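The Bread Box on Hnatiuk Street

Posted June 2019 in Short Fiction

My sister and I inherited the house in Plemham in November, and by the end of the first week we had agreed on everything except the kitchen. The furniture went to cousins. The books went to the library in Parkness, 23 boxes of them, and I cried over maybe two. But the kitchen! We stood in that kitchen with our coats on and neither of us could pick up a spoon.

You have to understand that our mother cooked out in the open. She didn't believe in cupboards. If you owned a thing, she said, you should be able to put your hand on it with your eyes shut, so everything she owned lived on the counter against the tile – jars, mugs, rolling pin, the lot. My sister, who has white cabinets and I think one knife, called it The Wall.

"We could start with the bread box," she said.

"We are not starting with the bread box," I said.

It had come from Cekik's, the hardware store by the ferry, the year I turned nine. Mom paid for it out of the jam money and carried it home on the bus on her lap. It never held bread for long. It held rubber bands, birthday candles, the letters from the bank, and once, for most of a summer, 40 dollars in an envelope marked DO NOT, which my sister and I both looked at every single day and never touched (well, I never touched it).

So we made tea, and then we made toast, and my sister started moving things around the way she does when she doesn't want to talk. She slid the mugs over. She moved the big jar with the wooden lid a couple of inches and I moved it back. She said the counter would sell the house if anybody could see it. I said Mom didn't leave us a counter, she left us a kitchen, and then I had to go stand in the pantry for a minute.

When I came out she was sitting on the step stool with the bread box in her lap, just like Mom on the bus, and she was laughing. She'd found the envelope, still marked, still sealed, way at the back under the candles. There were 955 dollars in it. All those years Mom had been adding to it, and all those years she must have figured we were counting.

We didn't list the house. I moved in that winter and my sister comes up on the ferry when she can stand me. I did give in on a few things, and there's a cereal box out now that Mom would have had words about. But it's her kitchen, pretty much.

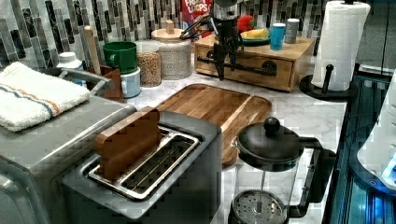
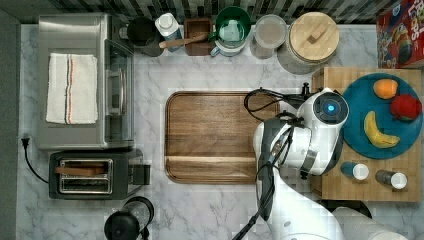
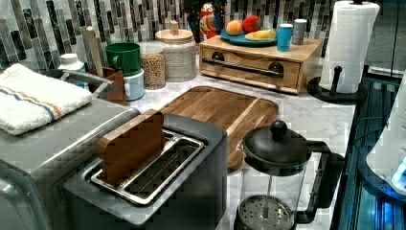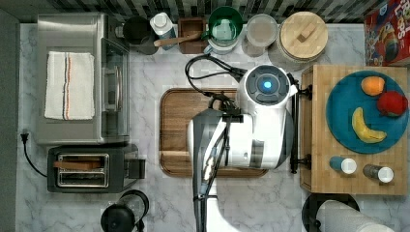
The envelope went back in the bread box. My sister put a twenty in it last time she was here and told me not to look, and I looked before her cab was at the corner. Then I put in a twenty of my own and went to see if there was any tea left in the pot.

3 comments

ferrygirl: The coats on in the kitchen got me. We did my dad's place the same way, didn't take them off for two days.

marmalade_jo: I want to know who touched the 40 dollars!! It was the sister, right?

oldtoaster: My mother was a counter person too. I have cupboards and I can't find a thing in them.

We use cookies to remember your reading preferences. By continuing to browse you agree to our cookie policy. Accept

Recent stories
Last Bus to Parkness
The Year We Kept Geese
Mrs. Hnatiuk's Piano
Everything Under 2000 Words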